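About Rosamley

Rosamley is a textile testing laboratory. We measure pile fabrics, fleece and knitted goods for manufacturers, importers and retailers that need physical test data before a product goes into production.

The laboratory was set up by Florêncio Cunha, a textile engineer, to run abrasion tests for nearby mills. Colorfastness and seam strength were added later, followed by fiber identification. We now occupy three rooms on one floor: conditioning, mechanical testing and wet processing. Last year we issued 2,176 reports covering 793 fabrics.
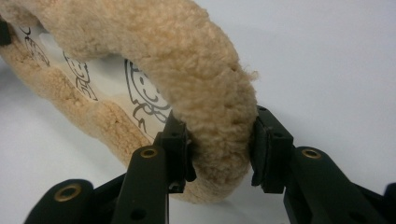

Tan fleece with a dense, curly pile.

Pile fabrics make up most of our work. Standard measurements are pile height, mass per unit area, fiber shedding and dimensional change after laundering. Specimens are conditioned before testing and cut clear of the selvage. Results are reported as individual values with the mean – we do not issue averages alone.

Sample records are kept in Ivorus, our in-house database. Clients can request raw readings for any report by quoting the sample number. Retained specimens are stored for 31 months and then discarded unless the client asks for their return.

The laboratory closes for equipment calibration in January. Samples received during that period are logged and tested in order of arrival.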